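Ollero Pulley Airer, Two Metre
Made to order in our workshop
Product code 3847

Home > Laundry > Ceiling airers > Ollero

Choose your finish: Raw cast iron / Black / Cream
Choose your cord: Natural / Navy stripe

In stock: cream, natural cord
Made to order: everything else

I grew up under one of these. My grandmother had hers over the kitchen table, and in winter we ate tea with the legs of everyone's pyjamas hanging just above our heads. When I moved into my own place (a skinny brick terrace with no yard to speak of, just a strip of concrete and the bins) I went looking for one and couldn't find anything I liked. The ones I tried had ends that flexed or pulleys that squealed, and one had a cord that left orange fluff on my hands. So I started making them, first for me, then for my sister, then for pretty much everyone on her street!

The Ollero is the one I'd been working towards. It's got two cast iron ends, four timber rails, a single and a double pulley, a cleat for the wall and enough cord for a good high ceiling. You lower it to chest height, hang your washing, haul it back up and get on with your day. Warm air sits up near the ceiling, so your clothes are hanging in the best spot in the room, and you get your floor back.

The castings are done for us by Eckhard Grube, who has a small foundry an hour up the highway and is very particular about his sand. I used to get the ends from a bigger outfit and they were fine, but there was always a little ridge along the inside of the curve that would catch on knitwear. Eckhard's don't have it. We still go over each one by hand with a file before it gets its coat of paint, or its coat of oil if you've picked the raw finish.

The rails are Victorian ash, sanded and left bare. I get asked for varnished ones fairly often and I do understand why, they look lovely in a photo, but damp cotton and varnish don't get along over the years. Bare timber goes a soft grey-gold and stays smooth. If you get a mark on one, a rub with fine sandpaper will see it off. 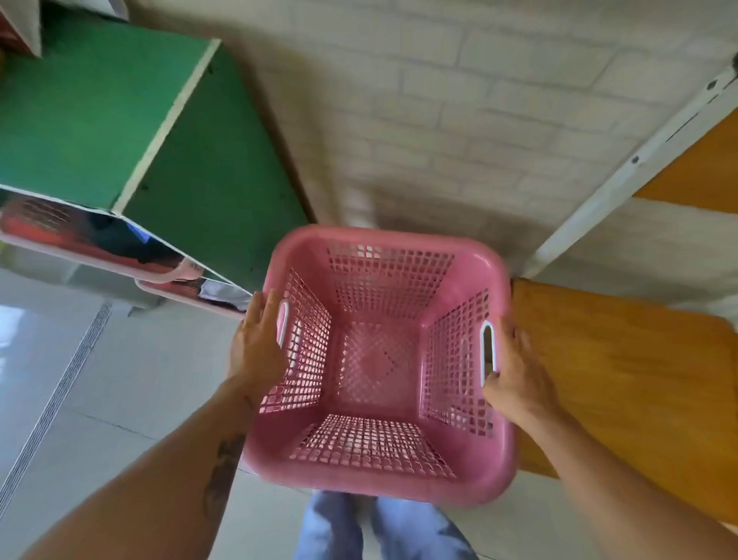
On washing day I do my sheets first, folded once over the two middle rails, then shirts on hangers off the outside ones. Socks go over the ends of the rails where there's always a bit of spare room. A full queen set and a load of smalls will fit on at once if you're neat about it. Towels I'd space out a bit more – thick ones take ages if they're touching, whatever you dry them on.

Timing depends on your house so much that I've stopped giving people a number. In my kitchen, which has the oven in it and a door that's always open, a load hung at bedtime is ready to fold at breakfast. In my sister's bathroom it takes a good deal longer, and she leaves the fan on. If your room has no moving air at all, crack a window.

Putting it up

You need to find the ceiling joists. I can't say this loudly enough, please don't hang one of these off plaster with those little spring toggles, no matter what the packet says. The hooks we send have a long thread and want solid timber. If your joists run the wrong way for where you'd like the airer, screw a batten across two of them, paint it the same colour as your ceiling and fix the hooks into that. I've done this in two houses now and you really don't notice it.

Hang the double pulley on the side nearest the cleat. Everyone gets this backwards the first time, me included, and then the cord crosses over itself and one end rises faster than the other. There's a drawing in the box. Gisela Ackermann drew it for us, and it's so much better than my old one, which looked like a plate of noodles.

Set the cleat at about shoulder height, higher if you've got little kids. Wind the cord in a figure eight and finish with a locking turn. Then lower and raise it a couple of times empty so the cord can settle before you put any weight on.

Looking after it

A drop of sewing machine oil on each pulley wheel once a year, and wipe off what runs. Check the cord every so often where it passes through the wheels, that's where it wears. Replacement cord is sold separately (code 2106) and it's the same hank that comes in the kit. If you've gone for raw iron, keep the oil up to it, especially by the coast, or you'll get rust spots on your pillowcases and write me a cross email.

What's in the box

Two cast iron ends
Four ash rails, 2 metres each
One single pulley, one double pulley
Two ceiling hooks
One wall cleat with screws
Cord
Fitting drawing

What people have told us

"Bought the cream one for our laundry in May and have barely touched the dryer. Took me an afternoon to put up, most of it looking for the joist." – Remzi Yüksel

"Good solid thing. I would have liked the cord a bit longer as our ceilings are very high, but they sent me an extra length when I rang." – Lutz Ruppert

"Mine creaked for the first week and then stopped. Rails are beautiful." – Nektarios Ververidis

Other sizes

If two metres is too long for your room, have a look at the Clallemier, which has the same ends on shorter rails and suits a bathroom or a narrow hall. For very small flats we do the Rieger, a fold-down rack that fixes to the wall and needs no pulleys at all. We can also cut Ollero rails down for you before we post them, just put the length you want in the order notes. I can't go longer than two metres, they start to sag in the middle once there's a wet doona cover on them.

Delivery

The rails go in a long tube and the ironwork goes in its own carton, so you'll get two parcels and they don't always turn up on the same day. The carton is heavy, so bend your knees! Cream ones with natural cord leave us within the week. For the other finishes, the next batch of castings comes out of the paint shed on 22nd March and we'll post in the order that people paid.

Pick-up from the workshop is free, ring first so someone's there to help you carry it to the car. Ute or roof racks are best. The tube will go in a hatchback with the front seat laid flat, if you don't mind it poking you in the elbow the whole way home.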